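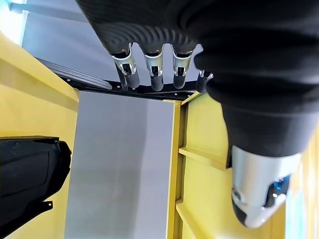

Korkville counts its transfer students twice

When a student leaves a Korkville public school for a charter school partway through the year, state aid follows on a fixed schedule. The first payment moves in the fall. The second moves in April, after a headcount that each school files on its own.

The two filings are supposed to match. Last year they did not. A review by the district's budget office found 128 students listed on both a district roster and a charter roster on the spring count date. Most had transferred within 27 days of the deadline, the period the state allows for a school to update its records.

"The rule assumes that one office closes a file before another opens it," said Ekkachai Saithong, who wrote the review. "The software has no such step."

Under the current formula, a disputed student is paid for at the receiving school and deducted from the sending school the next year. The deduction carries no interest. It also arrives after staffing has been set, so a school can lose a teaching position over students who left 16 months earlier.
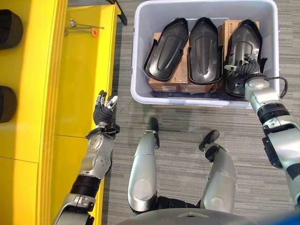
Black molded parts and cardboard boxes in a plastic storage bin.

A bill before the state legislature would replace the two filings with a single shared roster, updated weekly. Charter operators have objected to the cost. Amirul Manurung, business manager of the Palacios charter school, puts it at about 2 percent of his administrative budget.

He does not dispute the review's totals. His concern is the appeals process, which the bill shortens and moves from the county to the state education department. Schools would file appeals in writing, with no hearing.

The House education panel has amended the bill once, to exempt students in foster care from the weekly update. A vote on the full text has not been scheduled.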